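[dratia-users] Re: right arm drops out mid-task, no e-stop pressed

From: Digby Wihongi
To: dratia-users
Date: November 4, 2023

Hi Vaughan, hi all,

Sorry it took me a while to get to this, we were moving things around at Josgate and I only had the laptop open for email at night.

Vaughan Tawhiri wrote:
> Has anyone else had an arm on the Dratia go limp in the middle of a
> task? Ours did it twice this week. No e-stop, no collision flag, nothing
> on the screen except "bus timeout, joint 5". The arm sinks until it
> lands on whatever is under it. After a power cycle it's fine for hours.
> I've swapped the power supply and I'm about to swap the joint module,
> but those aren't cheap and I'd love to hear from somebody first.
>
> We're on the stock Tapsell controller, firmware from last spring.

Yes!! Hold off on the joint module, please. We had the very same message, same joint number and everything, and I bought the module and fitted it and felt very pleased with myself for one afternoon. Then it did it again.

Some background so you can compare. We run the clothes task all day long – pick up a garment on a hanger, carry it over the sofa, lay it down, go again. It's a dull task and the loads are nothing, a sweatshirt weighs less than the gripper does, so I never believed the people who told me it was an overload. And it only ever quit with the arm reaching out and across. Never tucked in, never at the home pose. It took me way too long to notice that (I'd been staring at logs when I should have been staring at the arm).
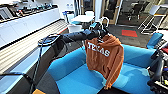

So what I ended up doing was taking the hanger away, putting the arm in slow jog mode and moving it out and back over and over while a coworker watched the error counter on the controller page. If you haven't found that page, it's under Diagnostics, then Bus, and you have to scroll down past the temperatures. Healthy joints sat at zero. Joint 5 would sit at zero too, right up until the elbow opened past a certain point, and then it ticked up by 2 or 3 every pass. Back in, it stopped. I did 400 passes with the old cable and could pretty much call the errors before they showed up.

It was the data cable, at the strain relief by the elbow. Somebody (me) had cinched the clamp down too tight after the last service, so the cable couldn't slide when the arm stretched and all the bending went into one short piece. The jacket looked perfect. I only found it by rolling it between my fingers, there's a soft spot where the wires inside have given up. New cable, clamp loose enough that I can wiggle it by hand, and another 400 passes with no errors at all. It's been 16 days now.

Now the part that bugs me more than the cable. Why does the arm sink? I'd always assumed the brakes come on when the bus drops. They do on the Drekimdale arms we had before. On this controller there's a setting called "comm loss behavior" and ours was set to coast, and I sure don't remember choosing that. With coast the motors just let go. Over a sofa, who cares, it plops down on a cushion. But we also run this thing over tables, and people reach in under it to fix a sleeve, me included. I've switched ours to hold, then brake, and until I'd pulled the connector on purpose and seen it stop, I made everybody stay out from under the arm. Please check yours before you do anything else. And if you test it the way I did, put something soft underneath and keep your hands out.

One catch: the setting is stored per arm, so changing the left one does nothing for the right one. And a firmware update put ours back to coast, so look again after you update. I wrote to Tapsell support about it and got a ticket number back, no real answer yet. If they come up with something I'll post it here.

Vaughan, could you try the slow jog thing and tell us what your counter does? I'm also curious how your elbow clamp is set. If it's the kind with the two little screws, back each one off half a turn and see if the cable moves. I have a spare cable in the drawer that I can mail you if you need one quick, just send me an address off list.

Digby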